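Fundraising Ideas > Sales and Auctions
Fixed prices or pay what you want?
Started Nov 19, 2021

siwan_prosser wrote:
We run an indoor sale every March for the Jenuddale respite house. Last time we took in $2842 before hall rent. Everything had a sticker on it and it took two full evenings to put the stickers on. One of our people went to a sale in Kirnberg where nothing was priced and buyers just put what they liked in a box at the door. She says it went well and wants us to do the same.

I'm not against it but I don't want to come up short. The house counts on this money for its weekend program. Has anyone switched over, and did you make more or less?

T_DuPlessis wrote:
We did it once with books only. No stickers, one box, a sign saying what the money was for. We made $231 on the books, and the year before with prices it was a bit under that, so I'd call it even. The time saved was real. I would not do it with anything bigger than a toaster.

Ghizlane S. wrote:
I would do it with everything. People give more when they know where the money goes. At our last one a man paid $22 for a casserole dish. You won't get that with a sticker that says $2.

T_DuPlessis wrote:
And how many walked out with a casserole dish for a quarter?

Ghizlane S. wrote:
A few, sure. They would have talked you down to a quarter anyway.

MJacobs wrote:
I've helped with the Burnulska sale for a long time and we've tried it three ways: all priced, none priced, and split. Split was the best for us. Clothes, books, toys and kitchen things go in the donation area. Tools, lamps that work, bikes and furniture get a tag.

The donation area needs its own box and its own person standing there. If you only have one box at the exit, people with a tagged item will drop in one bill for the whole armful and you can't tell what it was for. Put a suggested amount on the sign too. "Most people give $5 a bag" worked better than leaving it blank. Change the number to fit your town.

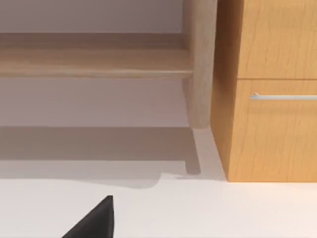 Furniture is where we lost money the year nothing was priced. Dealers come in the first ten minutes, load up and leave a small bill. Now every piece gets a tag and the tag says what it is, in plain words. For a shelf unit like that one I'd write "pale oak shelf unit, rounded front edge, thick corner post" and the price, and I'd hold the price until noon. After noon it's half off. Measure it and put that on the tag as well, or you'll be asked for the width all morning. Anything left at closing goes to the first person with a truck who will make any kind of donation.

siwan_prosser wrote:
That's useful, thank you. How do you pick the price on furniture? We have always guessed.

MJacobs wrote:
Two of us guess separately and we take the higher one. You can come down at noon but you can't go up.

L. Rampersad wrote:
I disagree with half off at noon. Once word gets out, the serious buyers wait. We had a crowd sitting in the parking lot at 11:45. We stopped announcing it and now mark things down only if they look like they aren't going to move.

MJacobs wrote:
Fair point. Ours is a smaller town and I think people are more worried about losing the thing than paying full price. But yes, don't print it on the flyer.

L. Rampersad wrote:
One more thing for Siwan. Ask a local business to match the donation box. Dlamini Hardware here matched ours up to $500 and let us put a sign on the box saying so. We had more in the box that year than any year before. They needed a letter from us a couple of months ahead, so for a March sale I would write soon.

Ghizlane S. wrote:
Seconding the match. It works much better with a donation box than with stickers, by the way. Nobody rounds up on a sticker.

T_DuPlessis wrote:
Some of ours do. We put "or more" after the price.

siwan_prosser wrote:
OK. I'm going to suggest the split: small stuff by donation with a suggested amount per bag, furniture and tools tagged, no markdown on the flyer. I'll get a letter out about a match this week. Does anyone have one they wouldn't mind sharing?

L. Rampersad wrote:
Sent you ours. Change the names and the dates, and check the second page, there's an old phone number on it.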